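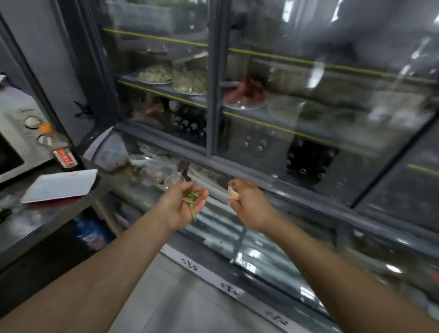

Green stems in one hand, something pale and papery in the other, glass-door cabinet behind.

Pralero Countertop Herb Keeper

Your refrigerator was designed for milk. It's very good at milk. Put a bunch of parsley in it, though, and by the weekend you have a bag of something you'd rather pour than chop.

The Pralero is a lidded glass jar with a lift-out basket and a vent you turn with your thumb. Trim the stems, stand them in the basket, add water up to the line, close the lid and put it on a refrigerator shelf. There is no app. We were asked about an app at a trade show in June and Seraina Pfister, who designed the lid, had to go and stand outside for a while.

What fits
One generous supermarket bunch of parsley, cilantro, dill or mint, or two of the stingy kind. Chives fit if you take the rubber band off. Asparagus fits standing up, with the lid left off for the taller spears. Green beans don't need water at all, so pull the basket out, dry the jar and use it as a box. Basil will turn black in any refrigerator and will turn black in ours too. Keep it on the counter with the vent fully open, and keep your expectations modest.

Garlic, shallots and onions do not go in the Pralero. They want dry air and some darkness, and we sell a clay pot for that (see Viltthorpe Garlic Pot, further down the page).

Size and materials
Height with lid: 10 inches
Width: 4 inches
Jar: clear glass, straight sided
Basket: stainless steel, with a loop handle
Lid: beech, oiled, with a silicone seal
Price: $42
Spare basket: $17

The jar and basket go in the dishwasher. The lid does not, however tired you are. Wipe it with a damp cloth and rub in a little mineral oil when it starts to look thirsty. If you have already put it in the dishwasher, let it dry flat for a couple of days and see whether it forgives you. Most of them do, more or less.

Using the vent
Closed for dill and cilantro. Half open for parsley and mint. Fully open for anything you bought wet from the misting shelf, at least for the first day. The pointer on the lid has three positions and clicks at each one. Earlier lids had five positions, two of which did nothing that Gunnlaugur Bech could find in a whole winter of testing, so we took them out.

Change the water every third day, or when it goes cloudy, or when somebody you live with mentions it.

Goes with

Viltthorpe Garlic Pot, $58
Unglazed clay with holes in the sides and a lid that sits loose on top. Holds four or five heads. Made for us in small batches, so the color runs anywhere from biscuit to brick and we can't pick one out for you. We've tried. The person packing has their own taste.

Correia Herb Scissors, $17
One pair of blades, not five. You can clean them.

The Edunberg Set, $83
Herb Keeper and Garlic Pot together in one carton, with a folded card on what to store where. Beatriz Carvalho wrote the card and has strong views about tomatoes.

What customers say

"Bought it as a gift and kept it. Gave my sister a candle." — Salvador Godinho

"Works fine. The lid clicks louder than I expected at six in the morning. Dill still good after more than a week, which in my house is a record for anything green." — Margarida Louro

Shipping and returns
Orders go out within two working days. Send anything back unused within 30 days and we'll refund the price of the item, though not the original postage. Broken glass is on us: email a photo of the carton and the damage, and please don't mail us the pieces.

The current lid has shipped with every jar since October 2019. It also fits the older jars and can be ordered separately for $17.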